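Workroom notes: fans, the white table and the summer layout

24/09/2023

The cooling layout in the Ledton workroom stays as it is until the heating season starts. Several members have asked why the fans were moved in June and whether they may be moved back. The short answer is that they may be moved, within limits.

Until June both fans stood against the same wall and blew in the same direction. Air speed at the near end of the table was high enough to lift pattern tissue. At the far end it could hardly be felt. Sang-wook Ma measured the difference with a handheld meter and proposed staggering them: one close to the table, one farther back, with the heads turned so that the streams do not meet over the work surface. Mal-soon Jeon tried the arrangement over 2 weekends of cutting and reported that tissue stayed put with light weights on the corners.

Settings. Run the near fan on low. The far fan may go to medium. High is for clearing the room after gluing, with nothing on the table. Oscillation is off on both units during cutting. If you need it for comfort, lock it again before you leave.

Cords. Each fan goes to its own wall outlet. Do not run a cord under the table, and do not join the two on one extension. The clip-on cord guides are in the drawer marked Dedis. There are 7 of them, and they go back in the drawer.

Cleaning. Grilles collect lint faster than expected when fleece is being cut. Unplug, take off the front guard, vacuum both sides with the brush head, wipe the blades with a damp cloth and let everything dry before refitting. Ysaline Pruvost has the fans in even months, Fuad Tufa in odd ones.

The tabletop needs its own attention. It is white, and it shows everything -- chalk, graphite, the gray that comes off scissors and rulers. Clear it completely first.

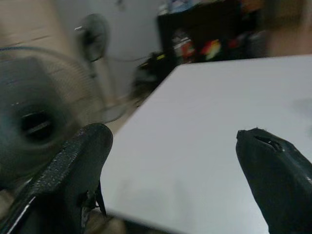
Use warm water with a little dish soap and a soft cloth, working from the far edge toward you. Graphite may need a second pass. No scouring powder and no acetone; the Lirgate surface cleaner is acceptable but leaves a film if it is not rinsed. Dry the top before laying out paper. Chalk left on the surface transfers to the next person's fabric, and we had 2 complaints of that kind over the summer.

One open item. The far fan has developed a faint tick at medium speed. Jörg Fröhlich has checked the guard clips and the blade nut -- both tight -- and suspects the motor bearing. It is safe to use for now. If the tick becomes a scrape, or the housing feels hotter than usual, switch it off, unplug it and leave a note on the board with the speed setting it was running at.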